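Elura Project: minutes of the monthly working meeting, October

Held at the Lunska building, upstairs room, starting at 10.15. Negin Hosseinzadeh in the chair. Present were the recording team, both of the labellers, the two people from the training side at Kusora (one of them joining by telephone until the line dropped, and then again after the break) and the minute-taker. Apologies had come from the Nikzad workshop, who are moving benches this month and could spare no one, but who sent a very kind note and a tin of biscuits.

1. Minutes of the last meeting

Read and agreed, with one correction. Under item 4 the minutes had said that the recordings of towel folding were "finished". The labellers asked for this to read "finished for now", as they still have a fair number of them to get through and would not like anyone to think otherwise. The chair apologised and the change was made by hand on the paper copy.

2. Matters arising

The spare wristbands have been ordered. The new straps for the old ones have come and are a great improvement for those with smaller wrists, who had been putting up with a good deal of slipping.

The question of who holds the key to the equipment cupboard was raised again. It was agreed, after rather longer than the subject deserved, that it lives on the hook inside the kitchen door and goes back there at the end of each session.

3. Where we are with the examples

Negin gave the figures. The aim for this stage is 3,000 usable examples of two-handed tidying and sorting, by which we mean one person doing one small job from start to finish, with both hands followed all the way through. At the time of the meeting 506 had been recorded, checked and passed. She said she knew this looked small beside the larger number but that the first stretch had always been going to be the slow one, while everybody learned the bands and the labellers settled on their words, and that she was pleased with the quality of what had come in. There was general agreement, and a word of thanks to the recording team, who have been cheerful throughout.

The Kusora side said that the early training runs had been encouraging on boxes and tins and rather poor on anything that bends. Cables are the worst. The system seems to expect a cable to stay where it was put, and of course a cable does no such thing. They would like as many cable examples as we can manage, with different people, different amounts of tangle and no attempt to be neat about it.

4. The cable and drawer task

Most of the morning went on this item. The task as written asks the person to deal with a heap of leads and small parts on the table, using the little set of drawers, and to go about it in whatever way comes naturally. The stills were passed round the table while we talked.

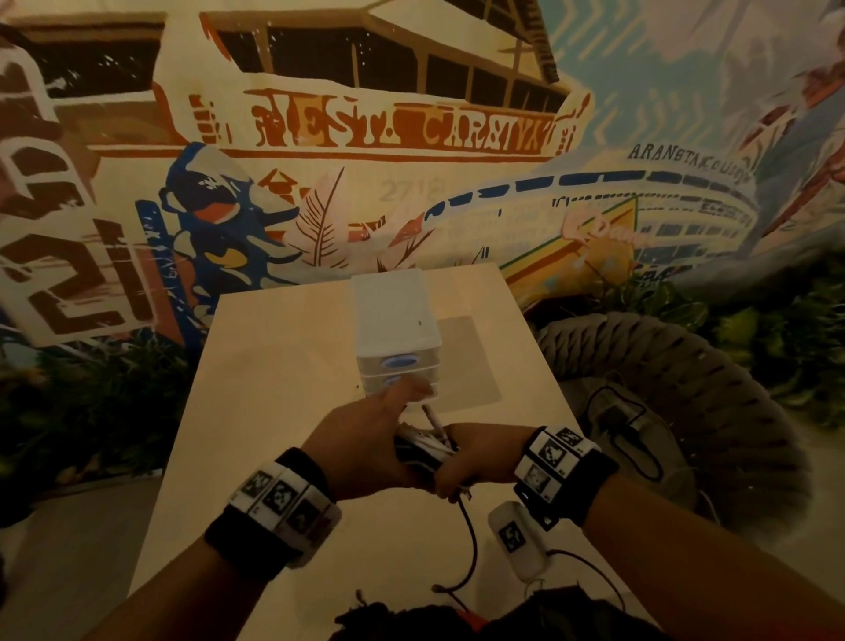
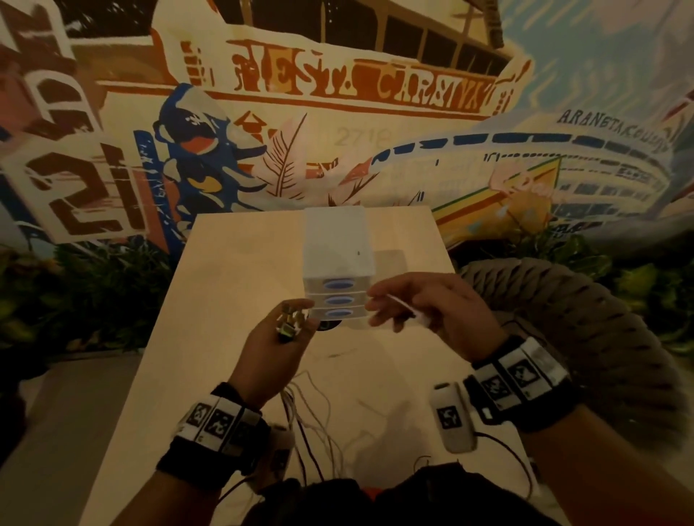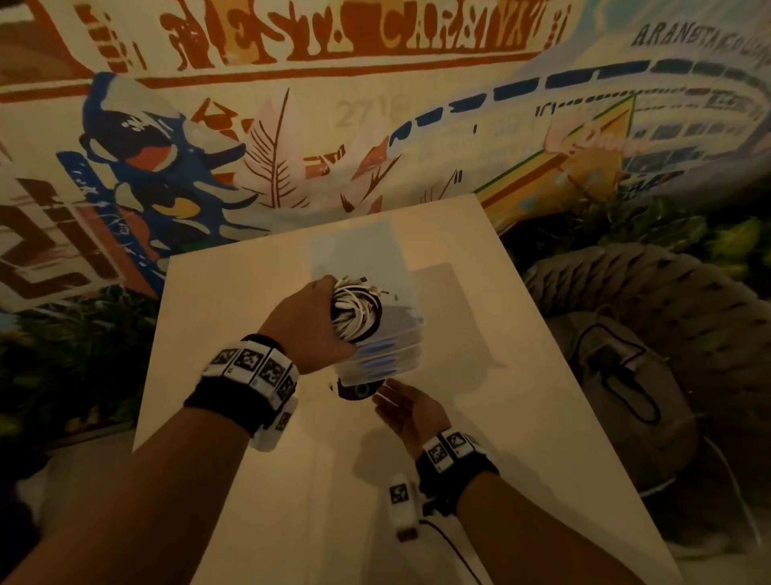
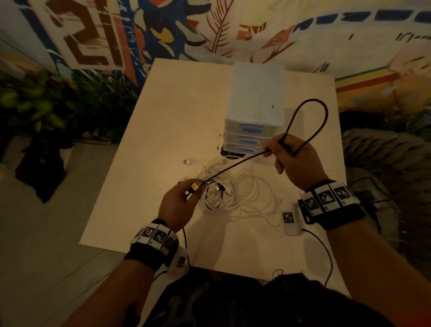 The first point was about instructions. Some of the team had been giving each person a short talk beforehand on the best way to wind a lead, and others had been saying nothing at all beyond "put these away, please". The training side were quite firm, in a friendly way, that they would rather have the second. If everyone winds a lead the way our recording team winds a lead, the system will learn one way and be at a loss when it meets another. One of the labellers said that she had watched a person wind a lead round their elbow, as her grandfather used to do with washing line, and had wondered whether to reject it. She was asked please not to. It is exactly the sort of thing that is wanted.

Then there was a long and rather enjoyable discussion of what counts as the beginning and the end of an example. Up to now we have started when the hands first come over the table and stopped when they leave it. The trouble is that people rest, and scratch their noses, and go back to push a drawer in a little further when they had seemed to be done. It was agreed that the start should stay as it is, and that the end should be when the person says "done" out loud. The labellers will trim anything that drags on.

On mistakes, it was agreed that a dropped plug or a drawer that sticks is not a reason to throw an example away, so long as the person carries on and puts it right. The Kusora side were warm about this and said that watching somebody recover from a fumble was worth a good many perfect goes. An example should be marked as failed only if the person gives up or if the tracking is lost. The notes should say which of the two it was, and at present they often don't.

Regarding lost tracking, the usual cause is sleeves. A long cuff creeps down over the markers and the person has no idea it has happened. We will ask everyone to push their sleeves well above the band before starting, and the recorder will have a look over at the halfway point. It was also asked whether one hand passing behind something tall on the table did any harm. The answer was that short gaps can be filled in from the other readings, and long ones can't, and that people shouldn't be told to work round it in any unnatural way.

The labellers then raised the matter of words. Between them they had been using "tangle", "bundle", "coil" and "heap" more or less as the mood took them, and it had begun to cause muddles when the two sets of notes were put side by side. After some back and forth, and a demonstration with the lead of the tea urn, the meeting settled on "tangle" for anything that has to be worked loose, "coil" for anything wound on purpose, and "pile" for several leads lying together which could be lifted apart. "Bundle" is retired. The same goes for "box", which had been doing duty for several different things; drawers are to be called drawers.

5. Comfort of those taking part

Negin reminded everybody that the people who come in to be recorded are giving up their mornings and ought to be looked after. Sessions had been creeping up in length. It was agreed that no one should do more than 8 goes without a proper sit down, and that there should be no more than 21 in a day for any one person, however willing they are. Bands come off during breaks.

It was asked whether the headwear could be made lighter. The workshop at Nikzad have an idea about moving some of the weight to the back and will bring something to try once their benches are in.

A suggestion from the floor that we offer soup in the colder months was warmly received and will be looked into.

6. Checking and storage

The checking backlog stands at nine days. One of the recording team offered to spend two mornings a week helping the labellers, and this was accepted at once. Copies of all the passed examples are now kept in two places, and the training side confirmed that their copy opens and plays properly. The older recordings, from before the bands were changed, are to be kept apart and not mixed in until someone has compared the two.

7. Any other business

The projector bulb needs replacing.

The Kusora side asked if one or two of us might visit them to watch the arm attempting the cable task, so that we can see for ourselves where it goes wrong. Everybody wished to go. Negin will find out how many they can fit in and will draw names if she must.

8. Actions

Negin to write a single page of instructions for the cable and drawer task and send it round for comments.
Labellers to draw up the new word list and correct the notes already passed.
Recording team to add the sleeve check to the session sheet, along with the two separate marks for a failed example.
Kusora to send a list of the cable examples they have found most and least useful.
Minute-taker to thank Nikzad for the biscuits and return the tin.

The next meeting will be in the same room at the same time, and those coming by train are asked to use the side entrance while the front steps are being mended. The meeting closed at 12.40.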